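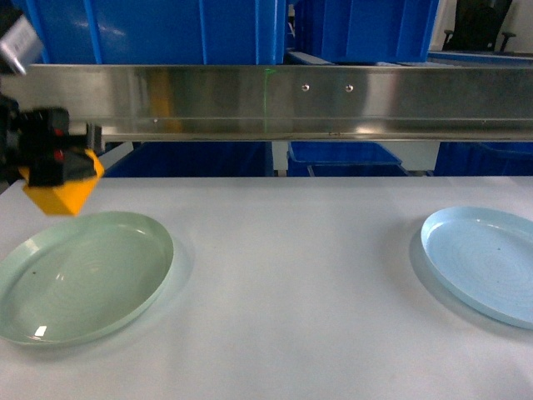
**Green and light blue plates, keep or replace?**

**llinos_dafis** · Jan 12, 2026

We're redoing the plates for the lunch room at Voyle. At the moment we use pale green and light blue ones, same shape and close to the same size. Raised rim, shallow, faint rings on the inside. The green rim flares out a little. We feed 90 people on a normal day and 102 when the Dinik office comes over.

Two questions. Do the rings hold on to food? And does anyone still sort plates by color, or is that a waste of time?

**agreco**

The rings have never been a problem for me. Scrape, rinse, rack. If sauce dries in them, soak the plate for 9 minutes and it comes off.

I would drop the sorting. Stack by size and be done with it.

**witold_z**

Disagree on the sorting. We use green for meals without nuts and blue for everything else. With one color you are back to sticky notes, and those end up in the sink.

Agree on the rings. Check the plates for specks though. Both of the ones at the top have a tiny dark spot on the inside. If it wipes off, fine. If it's a chip or a pit I'd pull the plate.

**llinos_dafis**

I'll go over them with a cloth tonight. Nut-free on green would work for us, we only have a few people who need it.

Other thing I meant to ask about is the steel by the table. What are people using on a satin finish?

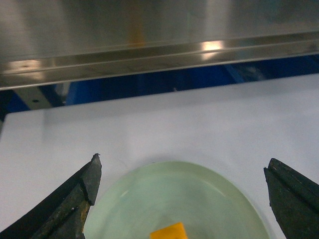

*Steel panel and folded lip, white surface in front, blue behind.*

**ffion.eynon**

Warm water, a drop of dish soap, microfiber cloth, then a dry cloth. Wipe with the grain. The folded lip needs its own pass because crumbs can sit along the bends. I use a soft toothbrush.

**agreco**

Or a spray polish. I use Clidance, one coat a week.

**ffion.eynon**

I wouldn't put polish that close to where plates get set down. It gets on the white top and then on the bottoms of the plates.

**agreco**

Then spray the cloth and keep it off the table. I've done it that way since June and had no trouble.

**malimeredith**

I'm with Ffion, soap and water is enough. Also look at the dark gap on the left, between the blue part and the white surface. I'd run a thin brush through there once in a while.

Back to plates. If you replace them, order 100 and keep what you have as spares. Flumomport sells them in single colors, so you could do half and half.

**witold_z**

Half and half is too many green if only a few people need nut-free.

**malimeredith**

True. Mostly blue then.

**llinos_dafis**

Thanks all. Soap and water for the steel. I'll check the specks before I order anything and post the split once I have a list of who needs green.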